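Speaker notes: Does the controller matter when the tool is a stick?
Chin-lung Lo, July 31, 2024

Start without slides. Ask who has bought a controller on the strength of a vendor video. Wait for the hands. Mine goes up too.

What we compared: two controllers, the Ekent and the Prollach, on the same arm at the Plutdale lab. Same board, same blocks, same straight cylinder for a tool. It can't grasp anything. It pushes. I picked it on purpose, as a good gripper hides a lot of bad control. Fingers close, the part centers itself, and everyone claps.

Say this slowly: both vendors told me their controller was the smooth one. Neither would tell me how they measured smooth.

The task is dull. Push a named block over to another named block and stop. Stars, hearts, cylinders and so on, in four colors. The stars are the annoying ones. Touch a point off center and the thing spins instead of sliding, and then the policy has to go around and try from another side.

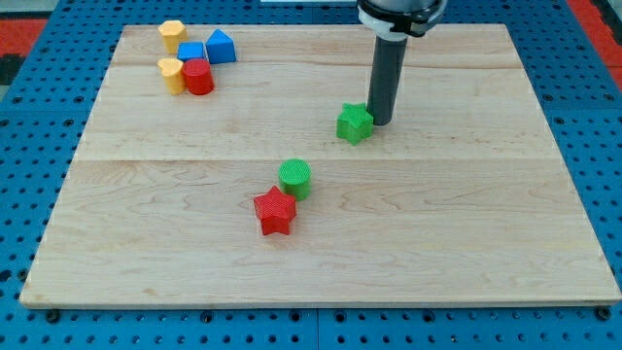
Numbers, and please don't photograph this part without the caveats. We ran 1000 pushes per controller. On the Ekent, 600 ended where they should have. The Prollach did better by an amount I'm not going to put on a slide, for the reason coming next.

326 of the Prollach runs were done in March, before we re-leveled the board. I only found that out when Hung's logs came in and the dates didn't line up. Throw those runs away and the gap gets small. Keep them and you have a nice press release. I threw them away. If you would have kept them, come argue with me at the break.

Pause for water.

Things I don't believe yet:

That the faster control rate helped. It was faster on paper. The camera feeding it wasn't, so most of the time it was acting on an old picture of the blocks.

That the results carry over to another tool. Change the tip diameter and I'd expect to start over. We haven't tried.

That crowded blocks are "solved", a word I was sent in an email. When several sit tight together, pushing one moves its neighbors, and our scoring ignored the neighbors completely. My mistake, and it flatters both controllers.

If someone asks which one to buy: say I'd keep whichever you already own and spend the money on a better camera. Someone from Ekent may be in the room. Say it anyway.

If someone asks for the data: yes, including the bad March runs, labeled as such. Email is on the last slide.

Skip the video if we're past the half hour.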